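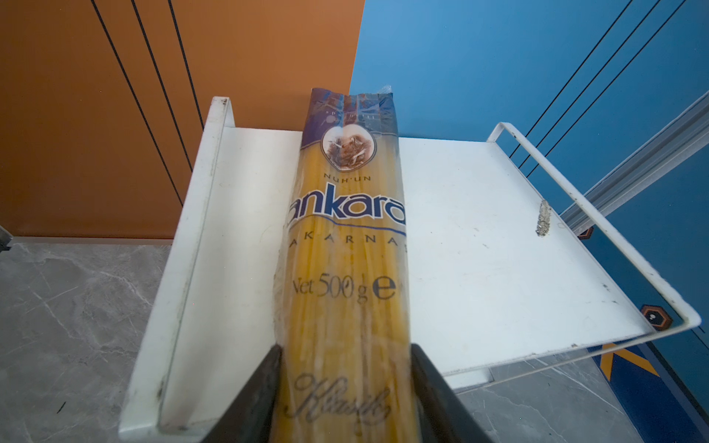

## 4. Cooking pasta with the Modico insert

The Modico insert is the tall perforated basket supplied with the Zasix countertop cooker. It fits inside the main pot and lets you lift pasta out without carrying a full pot of water to the sink. Read section 2 (Placement and power) before using the cooker for the first time.

**Caution:** Do not run the pasta program with the pot empty. The base can overheat and the cooker will shut off.

### 4.1 Before you start

1. Wash the insert, the pot and the lid in warm soapy water. Rinse and dry them.
2. Wipe the heating plate with a dry cloth. Grit left on the plate will scratch the base of the pot.
3. Set the pot on the plate and turn it until the two side handles line up with the marks on the housing.
4. Lower the insert into the pot. The rim of the insert rests on the rim of the pot. If it rocks, lift it out and turn it a quarter turn.

### 4.2 Filling

1. Pour cold water into the pot up to the lower line on the insert.
2. For long pasta, fill to the upper line. Never fill past it.
3. Put the lid on with the vent facing away from you.

Salt can be added now or once the water boils. If you add it now, stir until it dissolves. Undissolved salt left on the bottom of the pot causes small white pits in the steel. They do not affect cooking and are not covered by the warranty.

### 4.3 Running the program

1. Press **Power**. The display shows two dashes.
2. Press **Menu** until PASTA appears.
3. Press **Start**. The cooker heats at full power and beeps when the water boils.
4. Remove the lid, using a dry oven mitt.
5. Add up to 400 grams of dry pasta. Long shapes will stand above the water at first. Let the ends soften, then push them under with the fork.
6. Stir well and set the time printed on the pasta package with the **+** and **–** buttons.
7. Press **Start** again. Leave the lid off.

The cooker lowers its power by itself after the pasta goes in. If the water foams up to the rim, press **–** and **Menu** together to go down one heat level. Each press lowers it one more.

**Note:** Fresh pasta and filled pasta cook quickly and can stick to the holes in the insert. Stir them often and do not leave the cooker.

### 4.4 Draining

1. When the timer beeps, press **Stop**.
2. Unfold both handles of the insert until they click.
3. Raise the insert slowly and straight up. Hook it on the pot rim by the two tabs and let it drain.
4. Tip the pasta into a bowl. Keep some of the cooking water if your sauce needs it.

**Caution:** Steam and water from the insert can burn. Keep your forearms covered and keep children away from the counter.

Let the water cool in the pot before pouring it out.

### 4.5 Cleaning

The insert and lid can go in the dishwasher on the lower rack. The pot should be washed by hand. Starch dries hard in the holes of the insert, so soak it soon after use. A soft bottle brush reaches the bottom corners.

Do not put the housing in water. For white scale on the pot, see section 7.

### 4.6 If something goes wrong

| What you see | What to do |
|---|---|
| E2 on the display | The pot is missing or off center. Reseat it and press **Start**. |
| Water does not boil | Check that PASTA is selected and the lid is on. |
| Insert will not sit flat | Look for dried starch under the rim. |
| Handle does not click | Stop using the insert and order a new one, part 2311. |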